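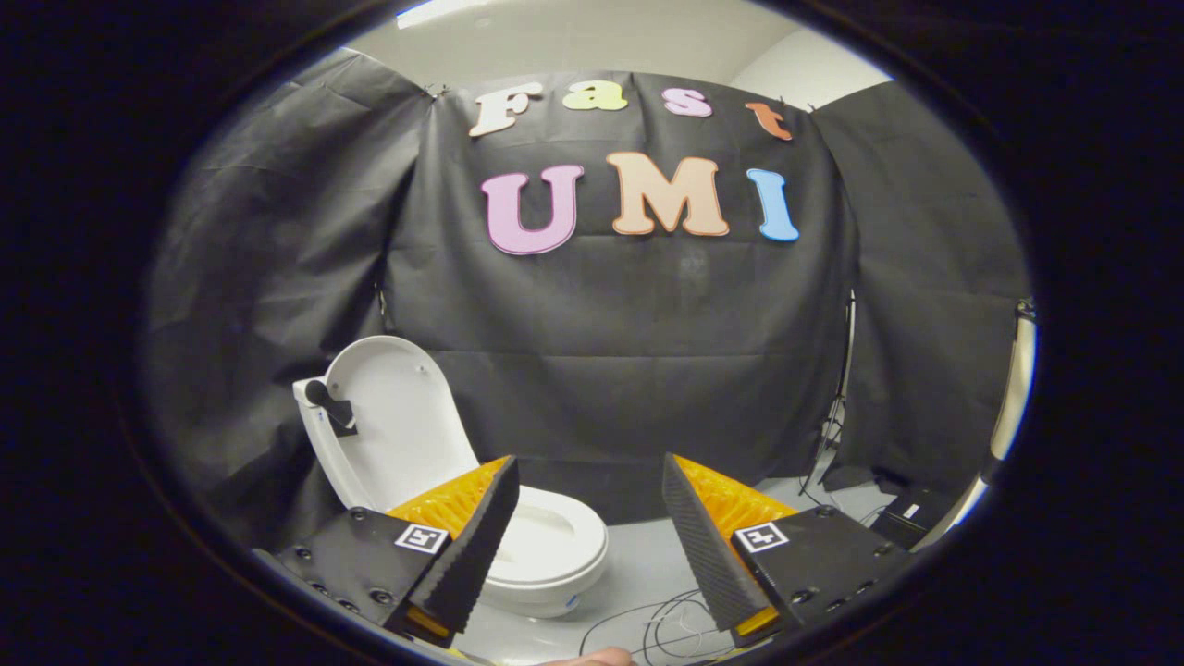
Posted by tagslip, March 18, 2021
Board: Perception and Control > Handheld capture
Thread: Finger tags decode fine, width signal still jumps

tagslip
I'm working on the preprocessing for a handheld gripper setup. Two fingers, one square tag on each mounting plate, wide lens. The task is toilet lid handling. Tag detection runs first, then gripper width from the distance between the two tags, then camera pose from Tritemport, then everything gets resampled to one clock and written out for training.

My trouble is the width. Both tags decode in almost every frame, but the width signal has spikes in it, mostly when the fingers are near fully open. Last batch was 989 episodes and 70 of them got thrown out by the jump filter. I don't think the detections are wrong. The corners look good when I draw them.

Config in short: corner refinement on, width computed in pixels, linear map to millimeters from a two-point calibration (closed and open).

ohmfield
Width in pixels is your problem. With that lens the ceiling line and the backdrop both bow, and your tags move outward as the fingers open. A linear map won't hold over the whole range. Undistort the corners first (only the corners, you don't need to remap the image), solve the pose of each tag, and take the distance along the gripper axis.

tagslip
I tried pose per tag early on. It was noisier than pixels.

ohmfield
Noisier how? If it flips between two values that is the planar ambiguity, and you can fix it by constraining the tag normal. You know the plate angle from CAD.

kettle_drum
I disagree that the lens explains it. Distortion gives you a smooth bias, and a smooth bias doesn't trip a jump filter. Spikes mean a missed tag got filled in, or the timestamps are off. What does your code do when only one tag is found?

tagslip
It mirrors the one it has around the image center.

kettle_drum
Then there it is. Mirroring assumes the camera sits exactly on the center line of the gripper. If it's off by a few pixels you get a step every time one tag drops, twice that offset in the width. Log which frames were mirrored and plot them over the spikes.

rowan_b2
Separate subject, but I'd worry about Tritemport on that set too. Matte black cloth on three sides and a plain gray floor. There isn't much to track once the gripper is down over the bowl. The "Fast UMI" letters are the best texture in view and they're going to leave the view in a close approach. How many features do you hold at the lowest point?

tagslip
Cap is 2000 and it sits near the cap at the start of an episode. I haven't looked at the low point. The map loads fine and I don't get lost-tracking flags.

rowan_b2
No flag doesn't mean much. Also mask the fingers. The ribbed covers and the orange lattice are high contrast and they move with the camera, so the tracker will happily pick corners on them and report less motion than there was. The tags are even worse for this.

ohmfield
Agree on the mask. Use a fixed polygon for the plates and a looser one for the fingers at full open. Cover the bottom edge as well, you have a fingertip in there.

kettle_drum
I wouldn't do the loose polygon. It takes away a lot of the lower half, and the floor with the cables is in that gap. Black and white cable on gray is decent texture as long as it doesn't get kicked around between episodes. Mask from the measured width instead.

ohmfield
Masking from a width he doesn't trust yet?

kettle_drum
Fix the width first, then mask.

tagslip
Plotted it. 61 of the 70 rejected episodes have a mirrored frame within 2 frames of the spike. The camera center is 9 pixels off. I changed the code to hold the last width for short gaps and drop the episode on long ones. The nine left over look like the open end of the range, so I'll do the corner undistortion next.

rowan_b2
Has anyone run this through the Plerus replay tool? It draws the planned gripper path over the recorded one, and pose drift shows up fast there.

tagslip
Not yet. Our exporter writes Chala format and Plerus wants its own. I'll post the low point feature counts when I have the masked run.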